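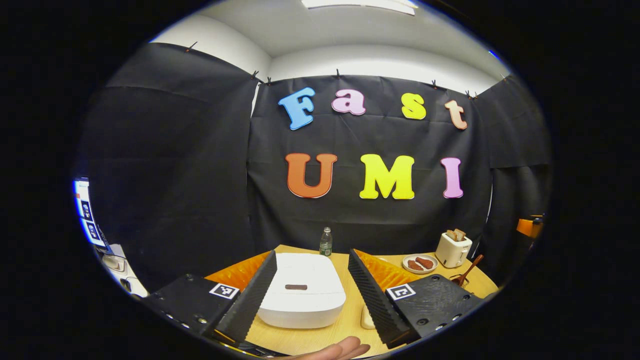
The woman who answers complaint letters for the town of Kenesville would like it known that she reads all of them. "To the end," she says. "Even when the end is on page nine and concerns a hedge."

She has been at it for 21 years, in a second-floor office above Zotlow Dry Cleaning, where the steam comes up through the floor and the envelopes, she claims, practically open themselves. A good year brings in 2000 letters. August is the worst month, on account of the fountain.

I ask what is wrong with the fountain.

"Depends who's writing. It's too loud, it's off, or there's a duck in it." She has a standard paragraph for the duck.

Most people, in her experience, want a reply more than they want a repair. One man on Storken Street has been writing about the same storm drain since before the drain was replaced. She told him it had been replaced. He wrote back to say he preferred the old one, and that she should expect to hear from him about it, and she has — roughly 200 times.

"His handwriting has gotten better," she says. "I'd like to think I had a part in that."

She types her answers on town letterhead and keeps them to 3 paragraphs. The first thanks the writer. The second says what the town will do, and is sometimes very short. The third is the one she enjoys, where she allows herself a remark on the weather. Email arrived some time ago and she handles that too, without affection. "People don't sign off. They just stop, like they've fallen down a well."

Does anyone ever write to say something nice? She goes to a drawer and comes back with a thin folder. One note praises the new benches on Koyama Avenue. Another thanks the town for fixing a streetlight, then asks whether it could be dimmer.

"I counted that one as nice," she says, and puts the folder back under the stapler.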